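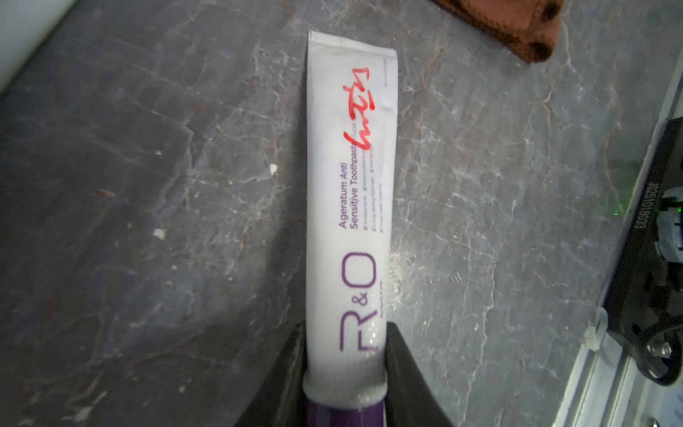

Page 2 of 5

Bellotden Hosts Board > Running the place > What do you really leave in the guest bathroom?

saltlick_jen
ok so reading page 1 and half of you leave nothing but a bar of soap and the other half are running a drugstore. I have two rooms over a garage. What is normal? Guests staying two nights, mostly couples, a few bikers in September for the rally.

Currently leaving: hand soap, shampoo, body wash, toilet paper (obviously), cotton rounds. No toothpaste. Had a lady ask me for some at 11 at night and I gave her mine. Felt weird.

north40
Toothpaste is the number one thing people forget. Not even close. Phone charger second. I keep full size tubes in the hall closet, sealed, guests know they can take one. White ones with the purple cap, R&O on the side. Was on the shelf, I bought it, no further thought.

Cotton rounds I would drop. All they do is get mascara on things.

pattywagon
The cotton rounds are what STOPS the mascara getting on things. Take those away and watch what happens to your white towels.

north40
Had cotton rounds for two summers. Towels still ruined. Now have black washcloths, says MAKEUP on them in thread. Problem gone.

pattywagon
Fine but then you're washing a black load separate. I have one machine and it's already going all day.

Tâm Ung
Hello all, new here, we run a small guesthouse called Sầm, five rooms, old farmhouse, well water. My husband wants wall dispensers for everything. I don't. I think they look like a gym. He says I'm throwing away half full bottles every week which is true. Does anyone have dispensers and NOT get complaints?

rooster_bend
Dispensers here since I opened. Complaints, zero. Wait, one. Man said the conditioner was lotion. It was lotion. I had filled it wrong.

Label them big. Bigger than you think. People in the shower don't have there glasses on.

saltlick_jen
"it was lotion" lol

carla_in_the_pines
I'm going to be the bad guy. I will not use a shampoo dispenser in somebody's rental. You don't know what's in there, who opened it, when it was last cleaned. If I see one I use my own and I think a little less of the place. And I know I'm not the only one, it comes up in the guest groups constantly.

rooster_bend
They lock. With a key. That's the whole point of the ones you buy for lodging, not the pump things from the home store.

carla_in_the_pines
Guest doesn't know it locks.

rooster_bend
Guest can see the keyhole.

carla_in_the_pines
With no glasses on?

north40
ok she got you there

Tâm Ung
Ha. I read this to my husband and he has gone quiet. But he's right about the waste, I looked in the bin and felt bad.

What we did before was small bottles, the hotel kind. Bought 1000 at a time because the price is so much better. Then the shampoo went thin, like water, before we were through the box. Stored in the attic, so my own fault probably.

pattywagon
Attic, yes, that's the heat. Keep all that stuff in the coolest closet you've got. Same for sunscreen, same for lip balm, same for candles. Ask me about the candles.

saltlick_jen
what about the candles

pattywagon
One candle. It used to be twelve candles.

Nghĩa Bùi
I do cleaning and turnover for hosts around the lake, not a host myself. From the cleaning side, please think about this:

Bar soap is the worst for us. It welds itself to the dish, hair in it, takes longer than the sink itself. If you must, the tiny wrapped ones and throw away.

Full size bottles with screw caps, guests never put the cap back. Flip tops. Always flip tops.

Toothpaste left out on the sink, even sealed, somebody opens it, uses a bit, and then I don't know if it's new. So closed cabinet or closet like north40 does. If the seal is broken I toss it, every time, no exceptions. Same for a toothbrush if the wrapper is torn.

And no bath salts. Please. No bath salts.

carla_in_the_pines
Bath salts are my best review. "Thoughtful touch" is what they write. I put them in a little jar with a scoop.

Nghĩa Bùi
Who cleans the tub?

carla_in_the_pines
I do

Nghĩa Bùi
Then it's fine :) It's only when the host adds it and I clean it. One place on the north shore had the kind with dried flowers. Flowers in the drain. I was on my knees with tweezers and the next guests were in the driveway.

rooster_bend
Flower petals should be illegal in a rental. Also glitter. Also those towel swans.

pattywagon
leave the swans alone

north40
Back to Jen's question because we got off it. For two rooms, here is what I'd do.

Out on the sink: hand soap, one box of tissues, two glasses or cups.
In the shower: shampoo, conditioner, body wash. Full size, decent, flip top.
In a basket in the closet with a sign saying help yourself: toothpaste, toothbrushes, razors, pads and tampons, band aids, hair ties, small deodorant.
Under the sink: 5 rolls TP, plunger where they can SEE it.

Plunger is not negotiable. A guest who has to text you for a plunger will never come back. Out of shame.

saltlick_jen
this is so helpful thank you. Never thought of tampons and I am a woman, feel dumb

what do you spend per stay?? my cleaning fee is low and I don't want it all going to deodorant

north40
Less than you'd think, most people touch nothing. Razors go fast. The toothpaste lasts. I don't track it by stay.

mudroom_dale
I track it. I track everything. The basket costs me less than the coffee. The coffee is what kills you. I had the pods, switched to ground coffee and a drip machine, people grumbled for one season then stopped.

But I don't agree on full size shampoo. People take it. I lost 15 bottles one summer. Big ones. You know how big those are, you'd have to make room in the bag for it.

pattywagon
Fifteen! what brand are you buying, I want some

mudroom_dale
Store brand from Vamwood. Green apple. Nothing special. My wife says it's because I wrote ENJOY on the label.

rooster_bend
Well you did tell them to

carla_in_the_pines
See this is exactly why I do small ones. Somebody takes it, who cares, it was going in the trash anyway. Yes it's plastic. I know. I don't have a good answer for that.

Tâm Ung
We can't do that here, our trash pickup charges by the bag and everybody in town can see how many bags you put out. Small town. They talk.

Has anyone tried the solid shampoo bars? Someone at the market sells them, Falitz, paper wrap. Smells very nice. But after what Nghĩa said about bar soap I'm afraid.

Nghĩa Bùi
Same problem as soap, but more hair. Sorry. If you want to try put them on a wood rack with slats, so it drains, and give each guest a new one, and sell the full size at the desk. One of my hosts does it that way. They do sell some.

Also on well water some bars don't lather right. Test it in your own shower before you buy a lot of them.

Tâm Ung
Good point about the water. Ours is very hard. I'll buy one and try on my husband.

mudroom_dale
Hard water also eats your glass shower door. Get a squeegee and hang it in there. Half the guests will use it with no sign at all. Don't know why. Something about a squeegee.

north40
True here too. My brother in law stayed and squeegeed everything incl. the window.

pattywagon
Can we talk about hair dryers. Mine keep walking off.

saltlick_jen
Mine's the wall mounted one that sounds like a leaf blower, came with the place. Never been stolen

pattywagon
ok but does it dry hair

saltlick_jen
no

carla_in_the_pines
Buy a decent one, put it in a cloth bag with the room name stitched on. Hasn't walked since. People don't steal things that have a name on them. And if it's in a bag they don't wrap the cord around it till it snaps.

rooster_bend
disagree, I had bathrobes with the name on and those went FIRST. Somebody out there is wearing my logo to get the paper.

carla_in_the_pines
Robes are different. Robes are a souvenir. Hair dryer is not a souvenir.

mudroom_dale
Free advertising at least

rooster_bend
Not at that price it isn't

quietcove
Skimmed this so sorry if it was said. I've got a cabin that sleeps eight and I leave soap and TP, period. The listing says bring your toiletries, in the first lines. Never had one bad word about it. I think people here are overthinking. They come for the dock.

north40
You have a dock. Jen has a garage.

saltlick_jen
rude but correct

quietcove
Fair. But say it in the listing either way. What makes people mad is expecting it and not having it. Say what's there, say what isnt, and then have it there. Every time. If you list conditioner and it's out, you'll hear about it.

pattywagon
This. I tape a list inside the cabinet door and go down it at turnover. Takes a minute.

saltlick_jen
OK going to the store tomorrow. Getting: toothpaste, brushes, tampons, razors, hair ties, black washcloths, second plunger. Keeping the cotton rounds, sorry north40. No dispensers yet, landlord won't let me drill the tile anyway. Will look at magnetic or stick on ones maybe?

rooster_bend
Stick on falls off. At night. It sounds like a break in.

Tâm Ung
Then we'll drill ours. He has already found the drill. I said one bathroom, the downstairs one, and we'll see what people write.

Nghĩa Bùi
Put it lower than you think, kids and short people. And not over the edge of the tub or it drips all down the side.

mudroom_dale
Jen check the back of the tubes for dates when you buy a bunch. Toothpaste does have them. Learned that the dumb way, bought a pallet deal, 2000 of the mini ones split with another host. Still have some. Will mail to anyone who wants, you pay the postage

saltlick_jen
are they expired dale

mudroom_dale
some of them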